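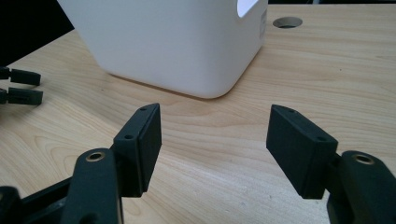 Please, please put on your site what it is you people do, because I drove over with a wedding dress in the back seat and went home with it again. That came in through the contact form, unsigned, and fair enough! The old version of this page was one paragraph about my love of wool. So let me try again.

# About Zurnmont

Zurnmont is a coat workshop in Salem. We make coats and jackets to measure, we reline and alter coats and jackets made by other people, and we teach evening and daytime classes in how to do both. We also sell paper patterns under the name Plumix (more on that further down, it's a bit of a story). We don't do wedding dresses, prom dresses, leather or anything with sequins. I can hem your pants if you're already here for a coat, but I'll grumble.

I started it in the spare bedroom of a rented apartment, with a domestic sewing machine and an industrial iron that tripped the breaker whenever the dishwasher was on. Before that I'd spent years at a menswear firm, first in the basement pressing sleeves and later at the cutting table, which was where I wanted to be from the first day. I wasn't a good presser. I was so impatient with it! But pressing is where I learned what a sleeve wants to do when you leave it alone, and I still think about that when I'm drafting one.

The thing that pushed me out on my own was linings. People kept bringing in coats that were perfectly good on the outside and in ribbons on the inside, and the firm's policy was to turn them away. I took one home (with permission, mostly) and relined it on the bedroom floor in a dark green twill I'd been saving. The owner told her sister, the sister had a camel coat, and that was more or less my marketing plan for the first couple of years.

## What we make

Our first proper design was the Moson, and we still cut it. It's a single-breasted overcoat with a raglan sleeve and a collar that stands up when you want it to. I drew it for myself, because I have sloping shoulders and every set-in sleeve I've ever bought makes me look like a coat hanger with a grudge. Then customers started asking for it. It has changed a lot since: the pockets have moved down, the back vent came and went and came back, and the front edge is now cut straight after a long period when I was convinced it should curve. I was wrong about the curve. If you own a curved one, hang on to it, I'm told they have fans.

A Moson takes two fittings. At the first you'll be wearing something that looks like a mistake, all white basting thread and one sleeve, and you'll wonder what you've paid for. Everyone gets that look on their face. At the second it's a coat. Please come to both in the shoes and the sweater you'll really wear with it, and please don't hold your stomach in, I can tell and it only makes the hem swing forward.

We also make a short jacket and a long double-breasted coat that uses an alarming amount of cloth. Those are by appointment, and I'd like to talk you through the weight of that second one before you commit. It's a lot of coat.

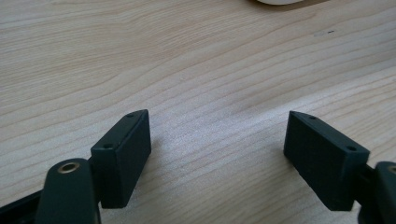 The current issue of our newsletter, *The Zurnmont Letter*, is No. 21. It's free and goes out whenever I've got something to say. This one has a long piece on pad stitching by hand, a shorter one on why I've gone off fusible interfacing for anything you plan to keep, and a letter from a reader who disagrees with me about both. I printed all of it. Paper copies are on the counter, and if you'd like it by email there's a box for that at the bottom of the page.

## The Plumix business

Plumix was supposed to be a joke. We'd been handing out brown paper patterns to students, traced by hand, with grainlines that wandered and notches that only I could read. Somebody in a class asked what they were called, I looked up at the feather pillow we use for steaming shoulders and came out with "Plumix," and it stuck. When we finally had the patterns drawn up and printed properly, I tried to give them a more dignified name and the students wouldn't have it.

The first one was a simple unlined chore jacket. We printed 500 and I was sure I'd be papering the bathroom with them. They've gone (all but the copy I keep pinned up by the door) and we've reprinted since, with the sleeve notches in the right place this time. If you have one from the first printing, the back notch is too low. You need to slide it up until it meets the yoke seam, and I'm sorry, I did that one late at night.

Patterns come folded in an envelope with a booklet. I write the booklets myself and I write them the way I'd talk you through it at the table, so they run long. Some people find that annoying. There's a one-page version in the back for them.

## Classes

Classes are small because the room is small. You don't need to be good at sewing. You do need to be able to thread a machine and sew a fairly straight line, and if you can't yet, come to the beginners' afternoon first and we'll get you there.

The ones we run most often:

- **Beginners' afternoon.** Machine basics, pressing, and one finished thing to take home. $80, materials included.
- **Reline a coat.** Bring your own coat, and be warned that we'll take the old lining out in the first half hour and you can't change your mind after that. $80 as well, plus your lining fabric.
- **Make a jacket.** The Plumix chore jacket from paper to buttonholes, spread over several evenings. It opens for sign-ups in May and tends to fill up fast.

I get asked a lot about fashion school, usually by people quite a bit younger than me, and I never know how to answer. I didn't go. Some of the best cutters I've worked beside did and some didn't. What I'd say is that if you love the drawing, school will probably make you happy, and if you love the cloth, find a workshop that will let you sweep up and ask for scraps. I learned more from unpicking a thrown-out dinner jacket than from any book I own, and I own too many books.

## Cloth, and where the scraps go

Most of our wool comes from mills that will sell in short lengths, which rules out a lot of them. I buy the ends of rolls when I can. That means I can't always repeat a color, and if you fall for a particular brown you should say so on the spot! I had one customer go home to sleep on it and the cloth was a waistcoat by morning. We still talk about it, she and I, in a friendly way.

Linings are where I get carried away. The outside of a coat can be as sober as you like, but the inside belongs to you, and I'll nearly always try to talk you out of black. We've done mustard, a very loud check, and old silk scarves pieced together. Tailors have always left things in the lining, by the way. I find chalk marks and initials in old coats constantly, and once a bus ticket stitched flat under the breast pocket. I put it back where it was.
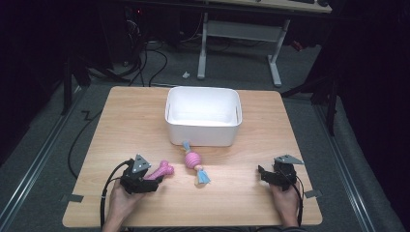 Scraps get sorted by size. The bigger ones go to the beginners for practice, the middle ones become pocket bags and test buttonholes, and the little ones are stuffing for the pressing hams, which is why ours weigh so much. If you quilt, or you teach and could use a bag of wool pieces for your classroom, ask at the counter. We say yes nearly every time, though I can't promise you any particular color.

## Coming to see us

We're in Salem, up one flight of stairs. If stairs are a problem, call ahead and I'll bring the tape measure down to you; I've done fittings in the hallway and they come out just as well. Appointments are best for anything to do with a new coat. For repairs and relining you can simply walk in and put it on the counter, but please empty the pockets first.

I try to be straight about money. When you bring in a coat I'll look it over and give you a price before we touch it, and if the repair would cost more than I think the coat deserves, I'll tell you that too. Sometimes people want it done anyway because it was their dad's, and then we do it, and I enjoy those the most.

We're slow in the fall. Everyone remembers their coat on the first cold morning, and the rail fills up in what feels like an hour. If you want your lining done by winter, bring it in when it's hot out and you can't bear to look at it.

Page last updated December 6, 2019. The phone number is at the top, and if I don't pick up I'm probably at the iron, so leave a message and I'll call you back.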